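塑料瓶盖、河滩和一个不合格的环保人士

我家厨房水槽下面有一个袋子，里面装着别的袋子。这件事我一直没跟搞环保的朋友提过。袋子里的袋子有的来自超市，有的来自药店，有一只印着一家早就倒闭的书店的名字，我舍不得用，也舍不得扔，它大概会比我活得久。

七月的时候，我被拉去参加了一次河滩清理。拉我去的人叫 Bogdan Bălan，罗马尼亚人，住我楼上，在本地住了很多年，中文骂人比我流利。他组了一个小队，叫 Rava，听起来像某种面食，据他说是几个人名字拼出来的。队里没有章程，没有会费，有一个群，群公告是“带手套，别带小孩的风筝”。后半句据说有典故，我问过两次，两次他都岔开了话题。

集合时间是早上六点。我这个人六点通常在做梦，所以我是带着梦的后半截去的。到了河滩，每人发一只麻袋、一把夹子。夹子的牌子叫 Prunon，握把上的弹簧很硬，夹到第三个烟头的时候虎口就开始疼。旁边一位阿姨用的是自家的火钳，效率是我的好几倍，还有空回头看我一眼。

去之前我以为会捡到很多塑料瓶。瓶子倒也有，可瓶子有人收，天没亮就被捡走一轮了。留给我们的都是不值钱的：瓶盖、吸管、冰棍袋、钓鱼线、一次性筷子的塑料套、酱料包的一个角。酱料包的那个角特别气人，人撕开的时候只想着吃，那一小片三角形飘到哪里去，谁也没上过心。我以前也没有。

还有泡沫。泡沫箱在石头缝里磨久了会散成一粒一粒的，跟河沙混在一起，夹子夹不起来，手捏起来就粘在手套上，甩都甩不掉。我蹲在那里捏了半个钟头，站起来一看，那片地方和我蹲下之前没有任何区别，只有我的膝盖变了。

那天收工后要分类登记，因为 Bălan 相信数据。他有一张表，分得极细，瓶盖单独一栏，还要按颜色记。我被分去数瓶盖，数到最后是 923 个。我报这个数字的时候颇有些自豪，他在表格里填上，说：“上次比这个多。”他这个人就是这样夸人的。

923 个瓶盖里头，蓝的最多，白的其次，有 40 个是同一种橙色，同一家饮料厂的，叫 Skisora，甜得发苦，我读中学那会儿天天喝。捡到第一个的时候还有点怀旧，捡到后来我就怀疑，这里头说不定有几个是我当年亲手扔的。时间上完全对得上。河滩把它们替我保管到现在，一个都没烂，颜色还挺鲜。

回家以后我决定改过自新。改过自新的第一步，照例是花钱。我买了一只不锈钢水杯，一套竹餐具，两个布袋，一块据说能代替保鲜膜的蜡布。水杯漏水。竹餐具的勺子有毛刺，喝汤的时候需要一点勇气。蜡布洗过一次之后有一股陈年蜂窝的味道，我用它包了半个洋葱，从此洋葱和蜂窝就分不开了。这些东西寄来的时候，每一样都单独裹着气泡膜。我坐在地上拆，拆出来的塑料比我一个星期用掉的还多。Bălan 下楼来借扳手，看了一眼，什么也没说，笑得很有修养。

第二步是记账。我在冰箱上贴了张纸，每往垃圾桶里扔一件一次性塑料就画一道。第一周画了 63 道。我本来以为自己是个节制的人，单身，不怎么点外卖，不喝奶茶。63 道里有一大半是我根本没察觉到的东西：水果上的网套，豆腐盒上那层膜，药板，快递袋里的小快递袋，新袜子上那个把两只袜子钉在一起的小塑料针。袜子那个针我画的时候犹豫了，觉得画一道有点冤，画半道又显得小气，最后画了短一点的一道。

第二周是 40 道，进步明显，原因是我出差了三天。酒店里用掉的那些我没算。我知道这不光彩，可冰箱在家里，纸也在家里。

第三周那张纸掉到冰箱后面去了。

朋友们对我这段时间的表现看法不一。有人说个人那点努力没用，真要紧的是工厂和政策，说完用吸管喝了一大口冰咖啡。我不能说他讲得不对。一个人画道道，跟一家厂一天出多少吨货比，确实有点像拿勺子舀河。可我也发现，讲这句话讲得最顺口的人，通常是连勺子也不想拿的。我自己讲这句话的时候也特别顺口，所以我有发言权。

也有人矫枉过正。Rava 群里有位网名叫 Hirose 的，立志家里不留一件塑料，上个月把能用的塑料盒、塑料凳、塑料衣架全清了出去，换成木头和玻璃的。群里先是鼓掌，然后火钳阿姨发了一条语音，很长，大意是你把好好的东西扔了，那不就是垃圾吗。Hirose 沉默了两天，又去楼下把凳子搬了回来。衣架已经被别人捡走了，也算有了归宿。

我在这件事上站阿姨。家里已经有的塑料，最好的去处就是接着用，用到它散架。带格子的收纳盒尤其耐用，装螺丝，装纽扣，装茶包，装一辈子都行，难看是难看一点，反正看它的只有我。 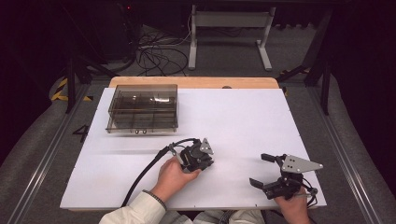
茶褐色的带盖分格盒，白色台面上

我现在的规矩很简单，简单到说出来有点不好意思：旧的不扔，新的少买，酱料包撕口的那个角捏在手里，等找到垃圾桶再松开。最后一条比想象中难。上星期我捏着一个角走了三条街，中间接了个电话，换了一次手，到家才发现口袋里还有两个，不知道是哪天的。

水槽底下那个装袋子的袋子还在。我开始往外用了，买菜带两只，破了再换。照目前这个速度，用完大概要到我退休。书店那只还是没舍得。

下一次河滩清理还是六点。Bălan 说这回改进了表格，瓶盖除了颜色，还要分大小。我跟他说我想申请去捡泡沫。他说泡沫归阿姨管，你去问她。我还没想好怎么开口，她看人的那个眼神我有点怕。火钳我倒是先去五金店问了价，比 Prunon 便宜，而且店主说不用袋子的话还能再少一块钱。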